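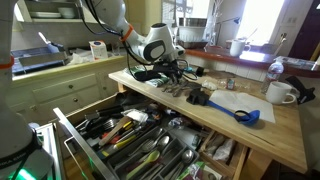
4.2 Counter-to-drawer routine: set-up and first run

This section covers the utensil put-away routine on the Bitix two-arm kitchen kit. Complete section 4.1 (mounting and joint check) first. The routine moves tongs, ladles, forks and spoons from a countertop into an open drawer. It does not wash, dry or inspect anything.

Before you start

1. Clear the counter of anything you do not want handled. A mug or a water bottle may stay if it is outside the work zone entered in step 6. Crumpled plastic bags may not: the planner reads them as a different object every time they shift.

2. Move knives out of the drawer by hand. The routine has no blade handling, and mixed heaps of knives and spatulas are the most frequent cause of a stopped run.

3. Pull the drawer out to its full travel. The arms do not open or close drawers in this release.

CAUTION: An open drawer is inside the reach of both arms. Do not put a hand in it while motion is enabled.

Setting the work zone

4. Turn the mode switch to TEACH.

5. Route the gripper cables clear of the drawer handle. A cable that hangs below the fingers will catch on tongs. Retie it and repeat the joint check.

6. On the Clonditz controller, open Zones and enter the counter area. Keep the zone edge at least 32 mm inside the edge of the counter.

7. Open Targets and assign one object class to each compartment of the cutlery organizer. Long utensils go to the back of the drawer, which is treated as a single target.

8. Save the layout. Up to 9 layouts can be stored.

Running the routine

9. Place one utensil on the bare counter. Do not start with one lying on a towel or paper towel; the gripper tends to pick up both.

10. Turn the mode switch to RUN and stand clear.

11. If the pick fails 3 times, the arm returns to its rest position and the controller shows code 1350. Move the utensil by hand, then press Resume.

NOTE: Thin forks lying flat are harder to pick than ladles. Slide the handle over a folded cloth only if cloth detection is turned on under Options.

What to expect

The routine is slower than a person — considerably slower for a full load of cutlery. Our test lead, Eldana Gebretsadik, rates it as suitable for supervised use with known utensils and a tidy drawer. It is not rated for unattended use in a home. Folding towels, sorting packets and emptying a dish rack are not supported, and a layout taught in one kitchen must be taught again in the next.

Record each stopped run in the log sheet at the back of this manual. Include the object, the surface it was lying on and the code shown.

For gripper finger replacement, see section 4.3.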